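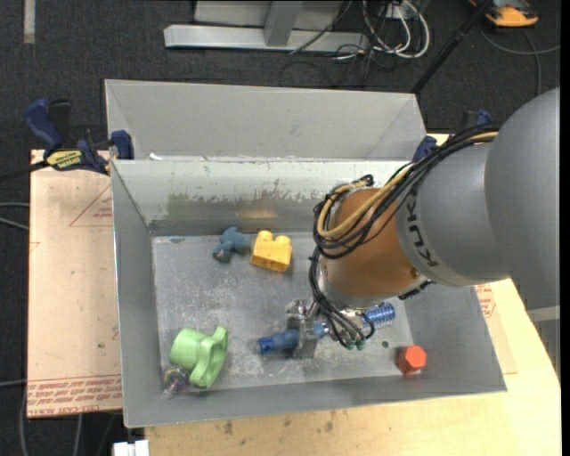

Metal bins and a KUKA arm.

Wheel Re-Torque Checks: Revised Procedure for All Depots
Fleet Safety Bulletin, 4/8/21

The Arkemus wheel-fitting procedure has been revised following a review of wheel security on the coach and transit fleets. The new version takes effect in June at both depots, Serine and Guerra. Until then the current procedure stays in force, with one exception described under "Tagging."

Background

Over the winter, four coaches came back to Serine with one or more loose wheel nuts. No wheel was lost and no passenger was hurt. In one case the driver reported a clicking noise at low speed and stopped at the next service area. The other three were found on the walkaround. All four coaches had had a wheel removed and refitted shortly before, two for tires and two for brake work.

Iolanda Damasceno, who manages engineering standards for the fleet, pulled the records for the last 200 wheel fittings across both depots and compared them with the odometer readings at the time of the re-torque check. The check is supposed to be made after the first 60 miles. The records showed that it was usually done at the end of the day's duty, whatever the distance. On the transit fleet the difference is small. A coach on a long intercity duty can pass the check distance before its first rest stop and still have most of the day's mileage ahead of it.

Why nuts lose clamp load

A wheel is held on by the clamping force between the wheel and the hub. The nuts stretch the studs slightly when they are tightened, and the stretch supplies the force. Torque is only an indirect measure of it. Dirt, rust or thick paint between the mating faces will let a wheel read correctly on the wrench and then settle once it has carried a load. As the layer compresses, the stud relaxes and some of the clamp load is lost. The re-torque check is meant to recover it before movement starts.

Once a wheel begins to move against the hub, the studs are loaded sideways as well as lengthwise. The holes wear oval, the threads are damaged, and the studs may fail from fatigue. Tightening the nuts at that stage doesn't restore the joint. A wheel with oval holes or cracks running from them has to be scrapped, and all the studs at that position have to be replaced.

Fitting

Mating faces on the wheel, hub and brake drum must be wire-brushed to clean metal. On dual wheels this includes the faces between the inner and outer wheel. Newly painted wheels are not to be fitted until the paint has fully cured, and a wheel with a heavy build-up of paint in the contact area goes back to the tire bay.

Apply two drops of oil to the threads of each stud and one drop between the nut and its flange. Keep oil off the mating faces. Flanges should turn freely on the nut body. Replace any that bind.

Run the nuts down by hand first. The air gun may be used to snug them but not for final tightening. Final torque is 500 foot-pounds on hub-piloted coach wheels, applied with a calibrated wrench in a star pattern, with the vehicle's weight off the wheel for the first pass and the wheel on the ground for the last. Transit buses with a different wheel type follow the value on the plate in the wheel well. If the plate is missing or unreadable, the vehicle is held until the correct value has been confirmed from the manufacturer's manual.

Checking

For coaches, the re-torque check will be scheduled as part of the duty. Control will assign a refitted coach to local work first, and the duty will be arranged to bring it back to the depot, or to a location with a trained fitter and a wrench, as near as possible to the check distance. A coach that has not been checked may not be assigned to an intercity duty. This is the main change for dispatchers, and it will affect how spare coaches are used at Guerra, where most of the tire work is done early in the morning.

The check is made with the wheels at ambient temperature where possible. If the hub is too hot to hold a hand against, leave it to cool. Set the wrench to the full value and apply it to each nut without backing the nut off first. A nut that does not move before the wrench clicks is recorded as "held." A nut that moves is recorded as "moved," with its position.

If any nut moves by more than a quarter turn, remove the wheel and inspect the faces, holes and studs. Smaller movement is acceptable on the first check, but the wheel must be checked again after the same distance. Movement on the second check means the wheel comes off.

Records

Each fitting is to be entered in Plorel before the vehicle is released. The entry needs the wheel position, the wrench serial number, the odometer reading and the name of the person who applied the final torque. Entering the fitting opens a check that can be closed only with a second odometer reading. Depots have sometimes closed the job card at the time of fitting and written the check on paper; those paper sheets will no longer be accepted after the changeover.

The fitter who did the final tightening should not also sign for the check if another qualified person is on shift. Where only one is available, note it in the comments field.

Tagging

The exception mentioned at the top is the steering wheel tag. From the date of this bulletin, any vehicle that has had a wheel refitted must carry a yellow tag on the steering wheel until the check is complete. The tag shows the odometer reading at which the check is due. Drivers who find a tag with a reading already passed should call control before moving the vehicle. Tags are kept at the parts counter at Serine and in the shift office at Guerra.

Driver walkaround

Nut pointers remain in use and should be looked at on every walkaround, at both ends of the duty. A pointer that is out of line with its neighbor, missing or melted is a reportable defect. Rust streaks running outward from a nut, a shiny ring around a wheel hole, or fresh metal showing at a stud are also reportable, even when the pointers are in line. Drivers should not attempt to tighten nuts on the road. Stop in a safe place, get passengers clear of traffic if they have to leave the coach, and wait for roadside assistance.

Training

Léonie Tessier is arranging the short practical sessions for fitters and shift supervisors. They will use a sectioned hub and a set of rejected wheels from the tire bay, including two with oval holes. Dispatchers will get a separate session on assigning refitted coaches. Supervisors should send her their shift rosters by the end of the month, marking anyone who already holds a current wheel security certificate. Certificate holders still need to attend the part on Plorel entries.

Wrenches due for calibration before the changeover should be handed in now. Loan wrenches are available from the Serine tool store against a signature.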